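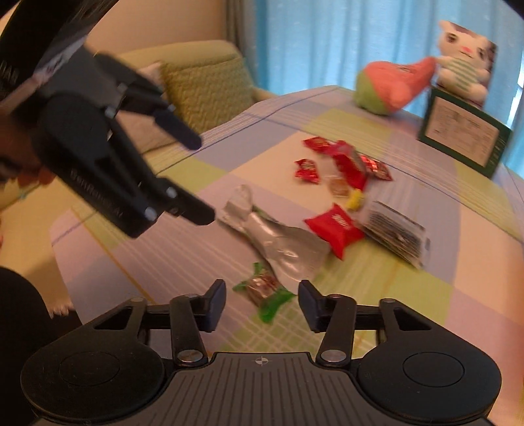
Home builds > Manipulation > Wrapper pickup on soft surfaces, two hand-held grippers

plaidbench
Second month on this. The plan is still to record myself clearing candy wrappers off a bed with a gripper in each hand, train on that, then move the policy to the two arms I'm building in the spare room. I have 700 demos so far. Foil is the worst item. Anyone had luck with it?

Ağca
I'll be the wet blanket. You have 700 demos of a person being good at picking up trash. Your wrists are doing most of the work, and your hobby-servo arms don't have your wrists. How many has the arm done by itself?

plaidbench
30 tries on one arm, hard candy only. It got a bit over half. No foil yet.

Ağca
So no.

kindunum_fan
That's harsh. Half on a mattress isn't nothing. I ran the Kindunum wrist on a tabletop and did worse. The sheet gives when you push down, and that helps the fingers get under things.

Ağca
It helps until they pinch the sheet. Plaidbench, do you count it as a success when it lifts the candy and a fold of cotton together?

plaidbench
I did, yes. Taking those out drops it under half.

oldsolder
Thanks for saying so. Most build logs here would have left that number alone.

For foil, stop going in from straight above. Come in low with one finger nearly flat and close slowly. Clear bags are a different problem. Mine never found the edges until I put a lamp off to one side, and even then it was hit or miss.

Nermin Dursun
I disagree about the lamp. I tried it in September and all I got was a policy that worked with the lamp on. Vary the light and the sheets, or you're training it on one bed.

oldsolder
Fair, though I'd take one bed that works over five that don't.

Ağca
Why two hands at all? Each wrapper is a one-hand job. You've doubled the parts bill and given the arms something new to hit.

plaidbench
One holds the sheet tight while the other picks. That was the idea, anyway — in most of my demos both are just grabbing.

Ağca
Then the arms will learn to just grab.

kindunum_fan
Has anyone tried the soft tips from Pletham? Wondering if they'd do better on foil.

Nermin Dursun
I have a set. Good on foil, useless on twisted ends. They fold over.

plaidbench
OK. I'll redo a batch with one hand only on the sheet and post the arm results, foil included. Might take me 2 weeks, the left elbow is in pieces.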